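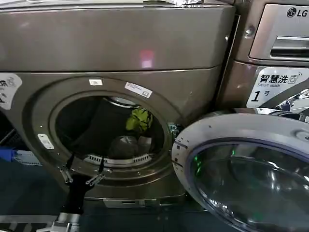 Milteck wool dryer balls, two months on

Category: Laundry & Cleaning > Reviews
Posted in January by the Ivness Home editor

I bought the Milteck dryer balls in winter, when nothing was drying on the line and the dryer was running most nights. They come as a pack of six in a cotton drawstring bag. I paid $16 at the hardware shop in Esen, and the supermarket had the same pack for a bit more.

Each ball is grey felted wool, a little smaller than a tennis ball. The box says they are good for 200 loads. I'm well short of that so I can't vouch for it, but mine have pilled a bit and are otherwise holding their shape.

Drying time

On a full load of towels the dryer's sensor cut out earlier than it does without the balls. Sheets were the best result. A fitted sheet normally swallows everything else and comes out with a damp lump in the middle, and with all six balls in there it mostly stayed open. On a small load of T-shirts and undies I couldn't pick any difference.

Softness and static

Towels came out fluffier. Static on synthetic footy shorts was the same as before. If static is your main problem, take the synthetics out early and hang them up.

Noise

They thump. It's a dull sound, quieter than the Pal plastic ones I had before, but you'll hear it through a closed laundry door. I don't run them after 9 pm.

Care

The leaflet says to air them between loads. I leave mine in a bowl on the shelf. Don't store them in the bag while they're damp, as one of mine got a musty smell and needed a day in the sun.

Worth buying if you dry a lot of towels and bedding. Otherwise save your money.

Rating: 7/10

Comments (3)

towelrack: Same experience with sheets. The dog has had two of mine though.

Marnoo77: Do they work in a heat pump dryer? Mine already takes forever.

brindle_st: @Marnoo77 I use them in a heat pump. Slightly quicker on towels, no change on jeans.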